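Documentary night, and a rant about subtitles

Sunday, May 28, 2023

So I finally got to see the Elvia Tovar documentary at the Gokano on Friday, and I've been boring everyone at work with it ever since. If you don't know her (I didn't, until Sowmya Ramasamy lent me two of the novels last August and refused to take them back until I'd read both), she wrote family sagas set in a made-up port town called Skoltia, and people who love them really, REALLY love them.
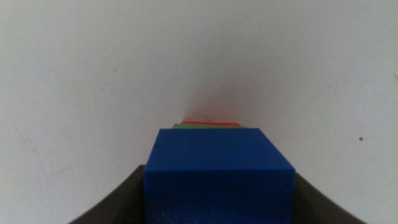
The film runs 94 minutes and I'd happily have sat through another hour. Ezequiel Manríquez directed it, and he mostly just lets her talk. She's in her kitchen, she's peeling something, she's telling you about the publisher who sent her first manuscript back with the last chapter missing. There's no narrator at all. I do love a film that trusts you to keep up!
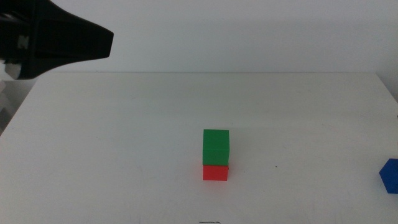 Green on top of red.

The middle section drags a bit, I'll admit. There's a long stretch about the television version, with Faustino Salinas (he played the ferryman) reading out old letters from viewers. A few are lovely. One woman wrote in to complain that a wedding had been moved to a different church from the one in the book, and she was quite right, it spoils the whole funeral later on. But we get an awful lot of letters, and I could feel the row behind me shifting about.
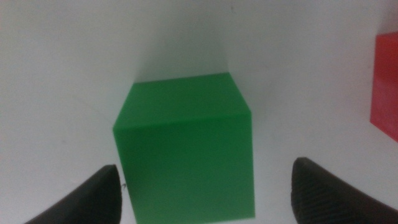 Green cube, from above.

Now, the subtitles. Pale yellow, tiny, and half of them over a white tablecloth! I was in row four with my glasses on and still missed most of the story about her sister. Elvia Pacheco, who came with me and speaks Spanish, kept laughing a good three seconds before I did and then wouldn't tell me why. Please, whoever does these, put a bit of black round the letters. 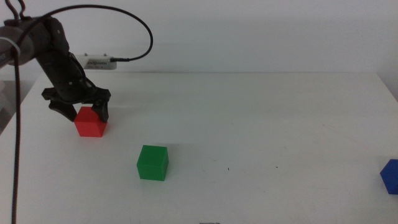
Anyway, it picks up again for the last part, when she goes back to the street she grew up on and argues with a man about where the bakery used to be. Neither of them gives an inch. I had a little cry, and then we missed the 440 bus and had to walk up as far as the Chávez for the next one. It's on again on Wednesday and I'm tempted to go back, only nearer the front.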